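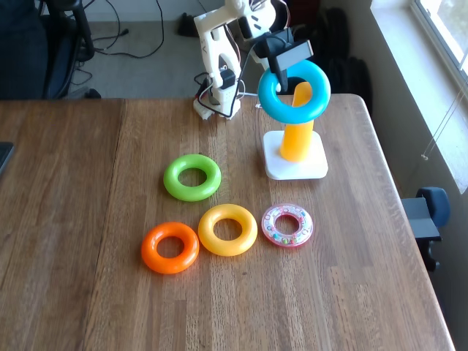
Mitra Mirzaei told me, after reading an early draft, that a person who can't feel the peg through the arm shouldn't be teaching anything to put a ring on it, and that I should go back to guiding the gripper by hand. I took that seriously enough to do both, and most of this section is about what happened when I did.

4.2 Collecting the ring demonstrations

Let me start with the two ways of teaching. In the hand-guided sessions the motors went slack and I moved the arm myself, one hand near the wrist and the other squeezing the gripper shut. In the remote sessions I sat off to the side with a small leader arm (we call ours Mokel, after the box it came in) and the follower copied my joint angles. Same table, same toy, same goal: pick a ring off the tabletop and get it down over the peg. Figure 1 is the moment I care most about, with the blue ring held by the upper part of its rim, just above the peg and still tilted.

That tilt gave us more trouble than everything else put together! If you pinch a thick ring on its rim and lift, it wants to hang, and you have to roll the wrist to bring it level. By hand I did this without thinking. I'd feel one side of the ring touch the peg, ease off, wiggle, and let it drop. Over the leader arm there was no feel at all, so I had to do it by eye, and for the first afternoon I was terrible at it. Yasmine Ashour was a natural (annoyingly so) and came up with the habit we all copied later, which was to stop above the peg, look through the hole, and only then come down.

We kept 2000 remote demonstrations and 193 hand-guided ones. The gap looks unfair, and it is, but guiding by hand wears you out. My shoulder gave up long before the disk filled. There's also the problem that my own arm kept getting between the camera and the rings, so a good part of each hand-guided recording is a nice view of my sleeve. A policy that learns from those pictures learns to expect a sleeve.

In all we recorded 2733 episodes, and the ones missing from the counts above were thrown out for dull reasons: a dropped cable, a joint that hit its limit, someone starting the recorder and then going to get coffee. I did not throw out fumbles. If the ring caught on the tip of the peg and the operator backed up and tried again, that stayed in, and Octavio Guzmán and I argued over this for most of October. He wanted clean runs only. I wanted the policy to see what recovery looks like, and I still do, although I'll admit the fumbles make the average episode longer and the action labels noisier right around contact.

The peg itself deserves a word. It's rounded, wider near the bottom and slightly bent, so a ring lined up with the tip isn't quite lined up with the rest of it. Operators made up for this with a little sideways nudge on the way down. Each of us nudged differently, and Štěpánka Sýkora could tell from the wrist traces alone who had been driving.

Before every session we shuffled the rings on the table. The clear pink rattle ring was the one we all groaned at. It's smaller and flatter than the other three lying with it in Figure 1, and the fingers had to come down lower to get hold of it. We gave each new operator 22 practice tries before recording, and I'd spend most of those on the pink ring if I were running this again. Results for the two sets, trained separately and then mixed, are in Section 5.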